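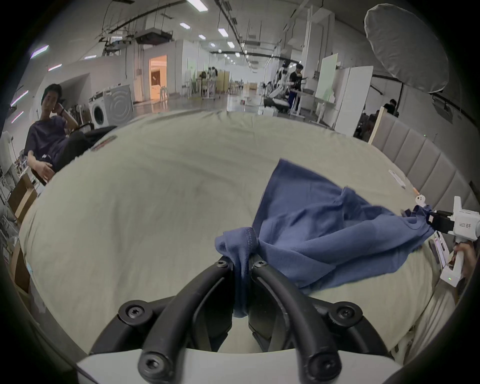 Ticket opened Nov 9, 2024 by Anisa Hutapea
Category: Bedding and laundry
Priority: Low (set by me), High (set by my sister)
Status: Reopened

The fitted sheet on the spare room bed won't stay on. It behaves perfectly while I'm looking at it and lets go of a corner as soon as anyone folds laundry on top. I fold on that bed because the kitchen table is where the mail lives. The sheet is the pale sage-gray one, and any blue knit garment stretched out over it shows up beautifully, wrinkles and all, so as a folding surface I have no complaints about the color. As a thing attached to a mattress it has been a disappointment since April. Label still sewn on, if you need it for the warranty.

Product: Starkerine fitted sheet, deep pocket
Mattress: Sanent, 12 inches deep
Detergent: Abubakari unscented
Dryer: Ploser, older than the sheet and better behaved

Steps to reproduce
Make the bed. Admire it. Bring in a basket of shirts. Shake out a shirt, lay it flat, pull the hem straight, fold. By the second or third shirt, the corner nearest the headboard is up and moving toward the middle of the bed, taking its time.

Expected result
Sheet stays where it was put.

Result
See above, plus language.

Reply from support
Thank you for reaching out! Please confirm the sheet is the correct size for your mattress and that it is not on sideways.

Customer reply
It's the correct size. I was a little insulted by the sideways question and went to check so I could say so with confidence. It was on sideways. I've turned it and will report back.

Update
Two loads of laundry later, the headboard corner is holding. The corner diagonally across from it has taken over the job. I would call this progress if I slept only on the headboard side.

Reply from support
We're glad to hear things are improving! Has the sheet been dried on high heat? High heat can tire the elastic. Please also check whether the corners are tucked fully under the mattress and not just over the edge.

Customer reply
Define high. The Ploser has a dial, and the numbers wore off it years ago, so I've been going by feel. I have moved it a good way to the left, which makes a load of towels take most of an evening. As for the tucking: fully under at the head end, "over the edge and hoping" at the foot. Lifting a Sanent by yourself is not something they show in the brochure.

Update
Got help and lifted the foot end properly. All corners went under by a hand's width. Folded a full basket on top, including the blue knit that always comes out of the dryer with its hem rolled and has to be tugged flat from both ends. Sheet stayed put through all of it. Marked as resolved.

Update
Reopened. Held for 6 days, then the foot corner slipped again while I was folding a duvet cover. In fairness to the sheet, folding a duvet cover is closer to wrestling, and I may have been kneeling on the bed at the time — I was certainly kneeling on the bed at the time.

Reply from support
We can offer a replacement sheet or a set of clip-on straps at no charge. Which would you prefer?

Customer reply
Straps, please. Same color if they come in colors, though I don't suppose anyone will be under there looking. Leave this open until they arrive. In the meantime the duvet cover is being stored as a ball.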